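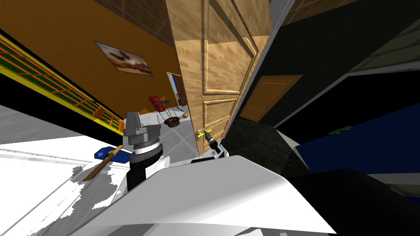

Door practice in simulation: right gripper on the handle, door partly open.

Lenz at Illine: Staff FAQ

Wastton is bringing two-armed robots into the Illine guest residence to help with deliveries on the room floors. The robots are called Lenz, and so is the project. These are the things people have asked us at shift meetings, on the comment sheets and in the hallway. We update this page when an answer changes.

THE BASICS

What will Lenz do?

Lenz will move things between the service rooms and the guest rooms. That means clean towels and bed linen going up, used linen coming down, and small requests such as an extra pillow or a kettle. It will open the doors on its route by the handle, the way a person does. It will not clean rooms, make beds, or carry food that has been ordered hot.

When does it start?

The first robots arrive in August. They will work on the second floor only until we are satisfied with how they handle the doors there. The other floors follow one at a time. There is no fixed schedule for those, and your floor lead will tell you well before anything changes on yours.

How many will there be?

We begin with 2. One works while the other charges or is being serviced. Whether we buy more depends on how the first months go, and that decision has not been made.

Why doors? Couldn't we put automatic openers on them?

We priced it. Illine has 1,468 doors when you include closets, service rooms and the connecting doors between suites. Many of them are fire doors, and a fire door with a powered opener needs its own wiring and its own inspection. Some of the older paneled doors would have to be replaced entirely. We are adding openers at the loading dock and the laundry because people push carts through those all day. The rest will stay as they are.

TRAINING IN SIMULATION

What is Plununar?

Plununar is the simulation software the project team uses. It builds rooms on a computer and puts a model of the robot in them, so the robot can practice without anyone's hallway being blocked. The picture at the top of this page comes from a simulated room.

The room in the picture doesn't look like Illine.

It isn't meant to. The practice rooms have all kinds of walls, floors and furniture in them, along with small objects left on the floor. If the robot only ever practiced in one plain hallway, it could learn the hallway and fail as soon as somebody left a stool out. Doors in the practice rooms differ in size, color and handle.

Why is the picture tilted?

It is the angle that view was rendered at. The training team works with a number of different views.

How good is it at opening doors?

Better with lever handles than with round knobs. It still has trouble with doors that stick and with doors that have a strong closer at the top. Good results in Plununar do not guarantee good results in the building, so every door type gets checked again by the real robot with a person standing next to it. Until a door type has passed, Lenz will stop in front of it and call for help.

Can we suggest things for it to practice?

Yes, please do. Several of the practice situations came from housekeeping. One is the supply closet on the north side, where the door swings back at you if you let go of it too soon. Another is a door that is already partly open when the robot gets there. Put suggestions on the comment sheet in the break room, or tell your floor lead. It helps to say which door you mean and what it does.

YOUR JOB AND YOUR HOURS

Is anyone being laid off?

No. There are no layoffs connected to this project. Two things will change. The linen runner position on nights, which has been hard to fill, will not be posted again. And people who now spend part of their shift on deliveries will spend less time on them.

What happens to the time I used to spend on deliveries?

On the room floors it goes back into rooms. We know that the room count per shift is the first thing people worry about here. The room count will stay where it is through the whole second-floor trial. If management wants to change it after that, it has to be discussed with the staff representatives first, and the delivery time saved has to be shown on paper.

Will my pay change?

Base pay does not change. If you complete the robot attendant course and are scheduled as attendant for a shift, you receive the attendant rate for that shift. The rate is posted next to the schedule.

What does the attendant do?

The attendant answers the robot's calls. Most calls will be dull ones: a cart in the way, a door that has been deadbolted from inside, a bag that has slipped. You go to the robot, look at the small screen on the cart it travels with, clear the problem and press Resume. The attendant also loads the cart at the start of a run and checks the grippers for lint and loose thread. It is not a technical position and you do not need to know programming.

How long is the course?

It takes 18 hours in total, all on paid time, split over several shifts. Part of it is done on a screen with Plununar, where you can watch the robot get stuck and practice deciding what to do about it. The rest is done on the floor with the robot. Sign-up is at the housekeeping office. Seats go first to people who work on the second floor, then to everyone else by seniority.

I don't want to work with it. Do I have to?

You do not have to be an attendant. You may be on a floor where the robot is working, and in that case you need the short safety talk, which is required for everybody in the building, kitchen and front desk included.

Is it going to report on how fast I work?

No. The robot keeps a record of its own runs: where it went, which doors it opened, when it called for help and when it was released. The attendant's name is not stored with the call. Managers may not use the robot's records in a performance review. This is written into the agreement with the staff representatives, and a copy is on the board by the time clock.

Does it have cameras?

Yes, it needs them to find handles and avoid people. Video is kept only when the robot has stopped with a fault, and then only the short piece before the stop. It does not record sound.

SAFETY

What if I'm on the other side of a door it is opening?

Lenz opens doors slowly and stops when it feels resistance it did not expect. You will hear a tone before the handle moves. If you are behind the door and need time, push lightly against it or say "stop." You can also open the door yourself, and the robot will let go and wait for you.

Can I hold a door open for it?

You can, but stand clear of the arms. It will notice that the door is open and go through. Please don't wedge doors for it, particularly fire doors. The rule about wedges has not changed.

Where is the stop button?

There is one on the robot's back and one on the cart. Anyone may press either of them at any time, and you will not be asked to justify it. After a stop, only an attendant or a supervisor should restart the robot.

Will it go into occupied guest rooms?

Not during the trial. For guest requests it will come to the door, announce itself and wait in the hall for the guest to take the item. It enters a room only after the room has been marked vacant in the system. If you mark a room vacant by mistake, correct it right away and call the front desk.

What about the elevators?

It will use the service elevator and travel alone when it can. If you are already in the car with a cart, it waits for the next one. You have priority.

What should be kept off the floor?

The same things as now. Cords, wet floor signs that have fallen over, loose bags and step stools cause most of the stops we have seen in testing. The robot can go around many objects, but a hallway with a housekeeping cart on one side and something on the floor on the other side leaves it no room.

WHEN THINGS GO WRONG

It is standing in front of a door and doing nothing. What do I do?

Look at the screen. If it says Waiting, leave it alone, as it is expecting the door to be cleared from the other side or is waiting its turn. If it says Help, the attendant has already been called. If there is no attendant on shift, call the front desk.

It damaged a door or a wall. Am I responsible?

No. Write down the place and the time and report it the way you would report any damage. Small scuffs near the handles are likely in the first weeks and we would like to hear about those too.

What happens if both robots are down?

Deliveries go back to being done by hand, and the shift lead decides what can wait. We have kept the old carts for this. The second floor makes roughly 300 deliveries in a normal week, so a full day without the robots will be noticed, and an extra person will be called in if one is available.

Who decides whether the trial has worked?

The general manager of Illine, after a review with the housekeeping leads and the staff representatives. The review looks at calls for help, damage, guest complaints, injuries and the comment sheets. If it goes badly the robots leave the second floor and do not move to another one.

Where do I send a question that isn't on this page?

Leave it at the housekeeping office or use the box by the time clock. You don't need to sign it. Questions in Spanish or Portuguese are fine, and translated copies of this page are available at the same office.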